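6.3 Checking a simulated counter layout before release

This section applies to Volcombe kitchen layouts run in simulation only. For layouts on a physical bench, see section 7. Figures refer to layout family Horrocks.

1. Load the layout and step the simulation 20 times with the arm parked.

2. Select each camera view in turn and confirm that it renders.

3. Move the arm over the counter at low speed and save a still from each view.

Sample stills, Horrocks layout, white counter:
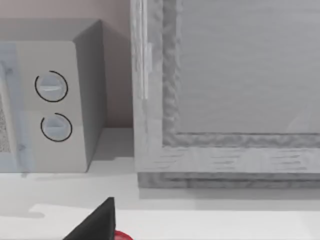
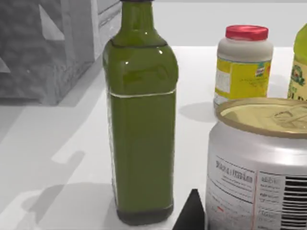
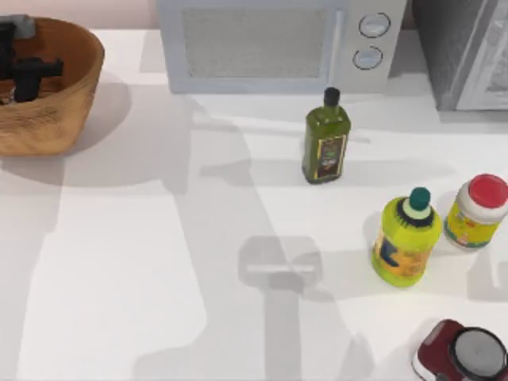 4. Open the contact log. Any contact between the gripper and a fixed appliance during step 3 is a failure. Correct the start pose and repeat from step 1.

5. Enter the layout number (2,706 or higher for the current series) and your initials in the release sheet.

NOTE: Shadows must stay on for release checks. A still saved with shadows off is rejected at review.

NOTE: Label text on containers need not be legible in a wide view. Object names are taken from the layout file.

CAUTION: Do not use simulated clearances as safety distances. Speed and separation limits for a physical cell come from the risk assessment for that cell.

6. Send the sheet to a second reviewer. The person who built the layout may not sign it. Up to 68 layouts may be submitted in one batch.

Reviewers: Emese Erdős, Kieran Dunmore.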